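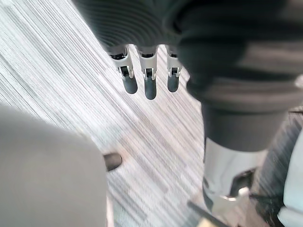 2023-10-01, room 403, shoe rack

Sunday, quiet building, so I finally had a go at the slipper situation. This is mostly for me, but Lindiwe, if you read it before you're next in, there are a couple of bits for you at the bottom.

Where we were: slippers drifting all over the carpet tiles by Friday, as usual. Six slides live in here when they are all at home, two cream and four grey, and on my way in I found a grey one under the bench and trod on a cream one. The grey ones are a menace on that floor. Grey stripes, grey slipper, dim corner, you just don't see them until you're on top of them!

The rack

It's the Clusia, the wooden one with the black metal legs that Anselmo put together. I'm still very fond of it. The boards are a nice honey colour and the grain cheers the room up a bit (we are not blessed with a lot of wood in here). The legs splay outwards, so it takes up more floor than you'd think from looking at the shelves, and I caught my foot on one twice this morning. I've shifted the whole thing 90 mm towards the wall and so far so good.

I went over the screws with the small driver while I was down there. The ones at the right-hand end of the back rail are easy to get at from the front. One wanted a quarter turn, the rest were fine. I didn't touch the legs.

Who goes where

Tried it three ways. First go was all the cream and one grey pair squeezed along the top, with the other greys below, and it looked like a jumble sale. Those foam soles are so chunky that a pair takes far more shelf than a normal shoe would. Second go was everything heel out, which looks tidy enough until you want to put them on and have to turn each one round with your toe.

Third go is the one I like. Cream on top, greys underneath as two pairs, toes facing out into the room, and a bit of bare wood left between the pairs so you can tell whose is whose at a glance. The top shelf has room to spare, so the creams can sit apart at the two ends while they're being sorted and then get brought together. The little charms on the strap are handy too, if you like knowing which cream one you've picked up.

One thing I noticed: the creams want to hang over the front edge. The sole is thick and there's not a lot of depth once the back rail has had its share. Pushing them back until they touch the rail helps a bit. I did wonder about a thin strip along the front as a lip, but then you'd have to lift every slipper over it, and I know what this lot are like. They'd end up on the floor again. 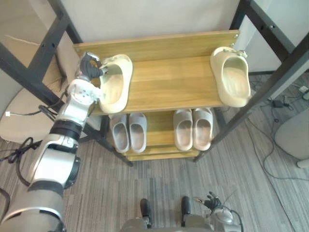 Bits and pieces

Wiped the boards down with the Nidard wood soap, very weak, well wrung cloth. Don't use the blue spray from the sink cupboard on it, it left a cloudy patch on the Momska side table and I've never got it out.

The mat I ordered from Nolte is 18 mm thick and, having measured up, I don't think it'll go under the rack without one leg sitting proud. It could go in front instead, where people stand to change over. Leaving it rolled up by the door until somebody else has an opinion.

I also had a try at the fast version, one grey pair and the cream pair on a single board, just to see if it would do for days when there are only a couple of us in. It does fit, sort of. The greys behave. They've got that slightly fuzzy look on the strap and they sit nice and square. The creams went down at an angle and I left them like that for a minute to see how much it bothered me. Quite a lot! 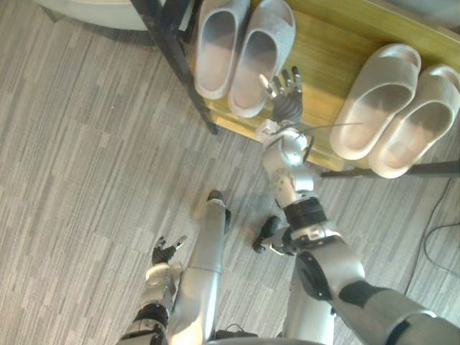
Greys straight, creams skewed, right-hand one over the edge of the board.

To do

Lindiwe: could you ask Anselmo if he's still got the spare fixings for the Clusia? I'd like them in the drawer in here and not in his car.

Labels for the shelves, or maybe not. I go back and forth. If the toes-out layout survives until the end of the week I won't bother.

Felt pads for under the feet, black if they do them.

Stopped at 2000, rack wiped, mat still rolled up, lights off.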